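Robot Cells, Handout 2: Setting up the arm in the sim

I'm Elli, and I built the Harju cell we'll be using all April. Before the lab, open the start scene and get your gripper above the little white bottle on the wooden rack, fingers pointing down.

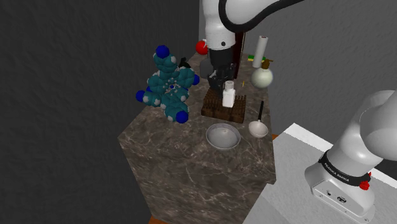 Checking the base

Base pose first, always! Mine sits on the pale platform beside the marble counter, and I once spent a whole evening tuning grasps when the base was rotated (Lauri spotted it in a minute, grr). Reset, reload, then compare your joint values with sheet 16.

Next, jog straight down, slowly. If the fingers drift sideways your tool offset is wrong, so fix that before you touch anything else. Save as Harju_408 and bring me the log, even a messy one.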